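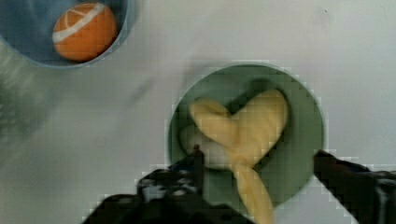
Play fruit in the blue and green bowls of the Motcombe sorting set.

FOR IMMEDIATE RELEASE
December 12, 2008

Gutow Brings Fruit Sorting Set to Nurseries and Playgroups

MANDITACH – Gutow, the maker of play goods for small children, announced today that its Motcombe sorting set will be available to nurseries and playgroups from January. The set is made for children from two years of age, who like to put things in a bowl, take them out and put them in another bowl.

Motcombe contains play fruit and round bowls in several colors. The pieces are different to touch. The banana is soft and can be bent or folded by a small hand, and the orange is a ball with white lines on it, like the segments of the real fruit. Children may sort by color, by shape or by feeling, or they may simply serve lunch to each other.

"In our first trials we gave the children a rule, one fruit for each bowl," said Siham Twal, head of product at Gutow. "They did not keep the rule for long. They put two things together and told us it was soup. We decided to take the rule out of the booklet."

The booklet was written by Muchen Fan, who worked for many years as a nursery teacher. It has 20 short activities, and most of them need only a table and two bowls. There is also a page about tidying up, where the children return each piece to the bowl the teacher names.

The set was tried during the autumn in playgroups in Manditach, with 818 children taking part. After the comments of the teachers, Gutow changed the bowls to a wider form, so that two children can reach in at the same time.

Orders are handled by Grecu, which distributes Gutow products to schools. The first production is 2,408 sets. Groups that order before the end of January will receive a second booklet without charge.

"We get many questions about washing," said Walid Boutros, sales manager at Grecu. "The washing instructions for every piece are printed inside the lid of the box."

Press contact: Nabil Geagea, Gutow press office, Manditach, extension 699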